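Home | News | Features | Workshops | Subscribe

Features
March, by the staff writer
14 comments | 60 shares

Sponge duty at the Disar open house

The line for the Disar open house went out past the loading dock by 8 in the morning. Most people had come for the Kotian, the big palletizing machine that gets the brochure cover. It ran on schedule, stacked its boxes and drew some applause.

The smaller cells were down a side hallway. Disar rents the space to Jendari, a software outfit that trains two-armed robots on household chores. Its program is called Muvovo, and the chore that day was putting kitchen sponges away on a little white shelf. The sponges start on the floor of the cell - yellow ones mostly, a couple of light blue, one green - and the arms are supposed to stand them side by side on the lower level.
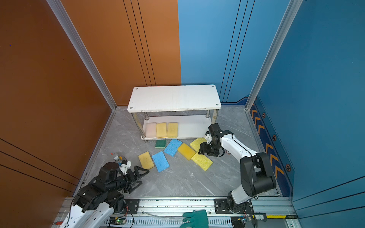
Sponges are harder than boxes, according to Jendari's floor lead, and the trouble is that they give. Squeeze a box and it stays a box. Squeeze a sponge and its edges move, so the arm has to look again before it lets go.

Each arm has a small camera housing near the wrist, and both arms ride on one metal rail along the front of the cell. Sharing the rail saves space, but the software has to keep the two from reaching for the same spot. Visitors asked about speed more than anything else. Jendari's answer was that a full shelf takes almost 4 minutes on a good run, and that speed comes later.

A staff member offered a bag of sponges to anyone who wanted to try the job with kitchen tongs. I got 2 onto a practice shelf and knocked one back off.

The side hallway closes at noon on open house days. The Kotian demonstration repeats in the afternoon, and parking is behind the building.

Next story | Back to Features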